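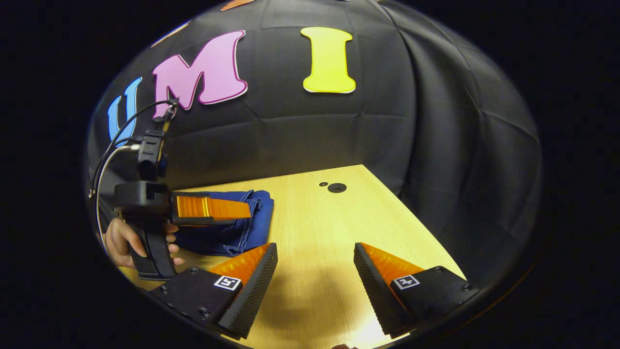

6 min read

# Gedden table and black backdrop set

**Item 3362 - from the Ploltado equipment pages, written up by Oğuzhan Sezer**

I have wanted to give the Gedden set its own page for ages, and now it finally has one! If you've ever tried to put together a neat stand or a small display on a folding table with a bedsheet pinned behind it, you'll know why I'm so fond of this thing. It's a pale wooden tabletop and a length of black fabric to go behind it, and between the two of them they make nearly anything you set down look like you meant to put it there.

A folded blue cloth on that top is a good test, I think. Dark blue is a hard color to show off. On a dark table it sinks, on a white one it looks almost black, and on the light yellow wood it just looks blue. You get the rumpled edges and the layers of the stack too, and if you're showing people how to fold something, the layers are the whole point.

## What you get

- Gedden tabletop, pale wood, fine grain
- Leg set with screw feet
- Black backdrop fabric
- Kazmi rail and uprights for the backdrop
- 5 spring clips
- Carry bag for the fabric, with a pocket for the clips
- Cotton cover for the top (please use it, see the care section)

The letters and shapes don't come with the set. People bring their own, and I'm always happy when they do. A blue U, a pink M and a yellow I look terrific on black, and the white outlines do a lot of the work there.

## The top

This is the part I'd keep if I could keep only one. The grain is very fine, so it doesn't fight with whatever is lying on it. We used to lend out a top with big dark knots and swirls, a really handsome piece of furniture, and every time someone laid out patterned napkins on it you couldn't tell where the napkins stopped. The Gedden top stays quiet.

It has an oil finish that leaves it smooth but not slick. Cloth slides when you pull it and stays put when you let go, so you can fold a towel in halves and thirds without chasing it across the table. Thin cottons are fine. Very silky scarves will wander a bit (they wander on everything) and for those I'd put a felt mat down first.

The warm color is kind to lighting as well. I've used it under plain ceiling lights, by a window, and once in a hall with the most awful greenish tubes, and the wood looked like wood every time. If you're matching fabric colors very carefully, lay a sheet of plain white paper beside your work, since a yellowish top can push your eye a little toward warm.

## The backdrop

Black fabric, fairly heavy, with no sheen to it. It hangs in folds and wraps around one side of the table if you leave enough slack at the end of the rail. I like it that way. You can pull it tight and clip it flat if you want something more formal, but the folds give it a bit of a theater feeling, and they hide the join where the rail sections meet.

It creases. I won't pretend it doesn't! If creases bother you, hang it the evening before and let the weight do what it can, then go over the worst bits with a steamer from the back. Don't iron it from the front. An iron leaves shiny patches, and shiny patches on black are there for good.

For fixing things to it:

- **Cut-out letters, card or felt:** small safety pins from behind, through the fabric and into the backing. Felt letters will also hold with hook dots.
- **Foam shapes:** hook dots only. Pins pull straight through.
- **Paper:** light loops of fabric tape, and check them after lunch.
- **Anything heavy:** hang it from the rail with thread so the fabric isn't carrying it.

Please don't use hot glue. We have had to trim a piece off the end of one backdrop already and I would like the rest of it to stay as long as it is.

Big letters really are worth the trouble, by the way. From across a room people see color first and shape second, and small print hardly at all. Bold shapes in plain colors with a white border will carry further than a printed banner that took somebody all week to lay out. Leave more black between them than you think you need.

## Setting it up

With 3 people it's quick and rather fun. With two it's fine. On your own it's possible, but the rail likes to swing, so borrow someone for that bit.

1. Put the legs on the top while it's upside down on its cotton cover. Hand-tight first, then snug.
2. Turn it over together and set the screw feet. Press on each corner in turn and adjust until nothing rocks.
3. Stand the Kazmi uprights behind the table and leave room for an arm between the table and the fabric. You'll drop something back there and you'll want it back.
4. Feed the fabric onto the rail before you lift it.
5. Lift the rail, seat it, and only then pull the folds to where you like them.
6. Clip the loose side so it doesn't drift over the tabletop.

Letters go on last. I know it's tempting to pin them while the fabric is on the floor, but they never end up straight once it's hanging, and then you do it all twice.

Keep the front of the table clear if more than one person is going to be working at it. There's enough top for someone on the left and someone at the near side to reach the same pile of cloth, so long as neither of them has parked a coffee in between. Run your cables down the side and off the back edge.

## What it's good for

Folding demonstrations are what I'd pick first - towels, napkins, jeans, baby clothes, all of it. The top gives you a clean surface and the black keeps people's eyes from drifting off to whatever is going on in the rest of the hall.

Craft tables, too. Quilting groups like it because they can lay a block down and see it properly. It makes a fine check-in desk for small events, and a lovely cake table if you put a runner down. We lent it to the Vetorport open workshop in April for a sewing corner and I had two messages asking for the name of the table before I'd even collected it.

It's less good for painting and for anything with clay. The oil finish shrugs off a splash of water, but it won't shrug off acrylics that have sat there through a lunch break. Take the gray utility table for those. It's ugly and you can't hurt it.

I'd also steer you away from using it outdoors. The backdrop turns into a sail with the least bit of wind, and no amount of clips will change that.

## Looking after it

Wipe the top with a slightly damp cloth and then a dry one. Skip the spray cleaners, they strip the oil and leave a dull ring. Small dents can often be raised with a drop of water left to soak in, so if you make one, tell me and let me have a go before you sand anything. (Please don't sand anything.)

New denim and dark towels can leave a little dye behind if they're damp, so let them dry before you stack them on bare wood for the day. Felt pads under anything with metal corners. No tape directly on the top, even the gentle kind.

The fabric gets shaken out, rolled around its tube and put back in the bag. Rolling beats folding by a mile for creases. A lint roller takes off threads and fluff, and black fabric collects plenty of both when there's cotton around, so give it a once-over before you open and again halfway through the day.

## Borrowing

Quote item **3362** when you write in, and say whether you want the whole set or just the top. The backdrop and Kazmi rail can go out separately if the top isn't booked. Friday is collection day. Bring a car with fold-down seats, because the rail sections don't bend and the top goes in flat.

When it comes back, count the clips into the pocket before you zip the bag. If one has snapped, leave the pieces in there so I know to order another.

And if you do something good with the backdrop, send me a picture of it! I keep a folder of them, mostly so I can show new borrowers how other people have laid out their letters.

**Goes well with:** felt mat, clip-on lamps, the tall stool, gray utility table for messy work next door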